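Chores First, Trophies Later

By four o'clock on a Friday the Illow robotics club has already taken over two classrooms and most of the hallway. Eetu Savolainen, the senior who runs the housework team, is talking about wiping. He can talk about wiping for a very long time!

"Everybody wants to build the arm," he says. "I want to know how a hand goes into a corner."

So that is where his team started. For the Skerkier Challenge in April, a robot has to clean a kitchen it has never seen, and the students are teaching theirs by doing the chores themselves, with grippers in their hands and a timer running. The goal is 800 recorded tries. Fridges turned out to be the favorite – all those ledges and corners – and people sign up for them days ahead.

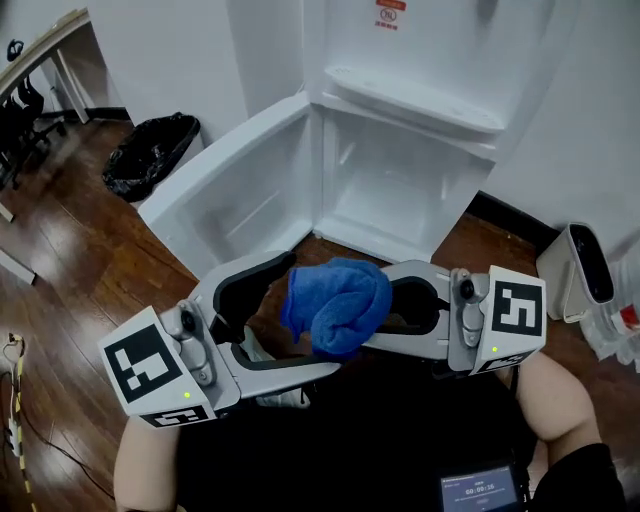
A blue microfiber cloth in the gripper, with the freezer door open and the timer at 16 seconds.

Watching a session is more fun than it sounds. The room goes quiet, someone starts folding a cloth, and then everyone has an opinion about the folding. Savolainen keeps the best arguments in a notebook he calls the Brerer, after the team's first robot, a wobbly thing that still lives on top of the lockers.

The next session is Monday, and they're doing sinks.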